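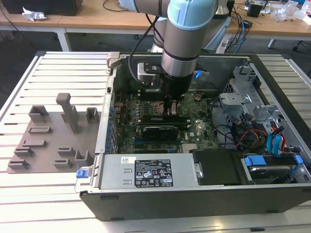 Reading time: 2 min

Speaker notes – Teaching disassembly by demonstration
Millora workshop, Thursday, December 20, 2018

Slide 1. Task is parts recovery from a desktop tower. Case on its side, panel off, fixture plate to the left. Arm reaches in from above. Mention the power and data cables early, they come up again under failures.

Slide 2. Two ways of recording. Hand guiding: operator moves the arm directly, good for coarse approach paths. Remote control: operator stays clear of the cell and drives the gripper from the Toruser console. Remote is slower, but there is no hand on the arm to colour the force readings.

Slide 3. Data set. 300 demonstrations, 1,086 labelled grasps. Segments under 15 frames discarded. Pause here for questions on labelling.

Slide 4. Placement. Slot holders leave little room for angular error – the wrist view matters more than the fixed view at this stage. Point out the tilt of the board relative to the panel.
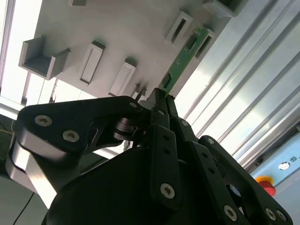

Fig. 2. Green circuit board held in the gripper at the holder panel, wrist view.

Slide 5. Failures. Grip too low on the board, cable contact on approach. Skip if behind time and go to the Zumusetti comparison.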